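How Much Fluff Comes Off Our Clothes?
A project report by Jin-sol Seol

Why I picked this

I have been slightly obsessed with fluff ever since I cleaned out a tumble dryer filter and pulled off a whole grey blanket of it! All of that used to be somebody's jumper. Then I read that washing does the same thing, only the fluff goes down the drain and we never see it. Some of it is cotton, which rots away in the end, and some of it is polyester or acrylic, which is really just very thin plastic. So I wanted to catch some and have a proper look.

My question was simple: which fabric sheds the most in an ordinary wash, and does a lower spin speed make any difference?
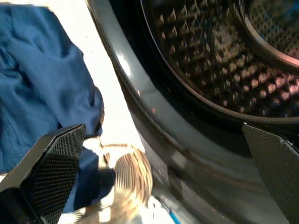
I guessed that fleece would be the worst by miles, then acrylic knits, then cotton, with smooth woven polyester last. I also guessed that a fast spin would shake out more fibres than a slow one. One of those guesses held up well and the other got me into trouble, which I'll come to.

What I used

The fabrics came from the remnant bin at Cabello, the sewing shop in Clirnisholm, where they let me have the offcuts for almost nothing. I hemmed every edge first (this took ages, and my hems are not pretty) so that loose threads from the cut sides wouldn't spoil the results. For catching the fibres I used paper coffee filters in a big funnel under the drain hose, and a kitchen scale from Orkell for weighing the fabric. It couldn't weigh the fibres themselves, they're far too light, so I judged those under the school microscope.

Each fabric was washed on its own at 30 degrees with no detergent, because soap clogs the filters. I did 9 washes in all, plus an empty rinse between each one. Half a bottle of squash would have lasted less time than my patience with those rinses, but they mattered a lot: the first one I checked was full of blue lint from an earlier load.

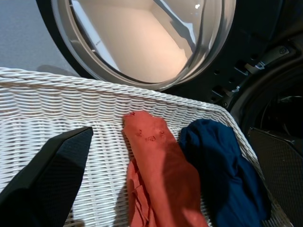 White wicker laundry basket with an orange cloth inside.

What I found

Fleece won, and it wasn't close! On the grid slide I counted 3,000 fibres from the fleece sample. Acrylic knit gave 1,000 and cotton gave 700. The woven polyester left so few that I had to move the slide around to find any. The cotton fibres were lovely to look at, all flat and twisted like ribbon, while the fleece ones were smooth and even like fishing line.

Spin speed was the guess that went wrong. The slow spin filters looked just as furry as the fast ones, and twice they looked furrier. I think most of the shedding happens while the clothes are tumbling about in the water, before the spin even starts. 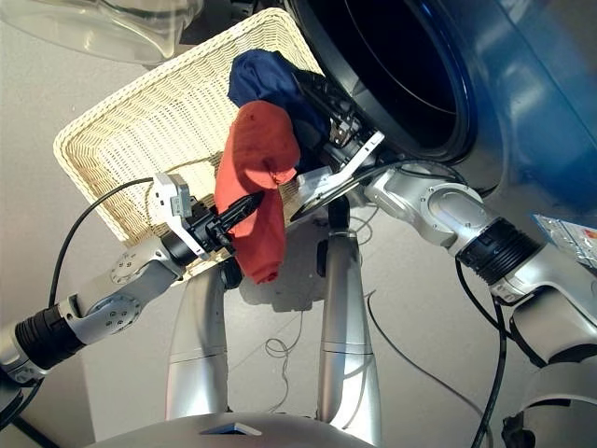 What I would change

I only had one piece of each fabric, so a badly made fleece could have skewed everything. I'd like to try again with offcuts from the market in Tranness as well, and wash each piece several times over to see if the shedding drops off as it gets older. A finer filter would help too. Some fibres must have gone straight through the coffee paper, and I'd love to know how many.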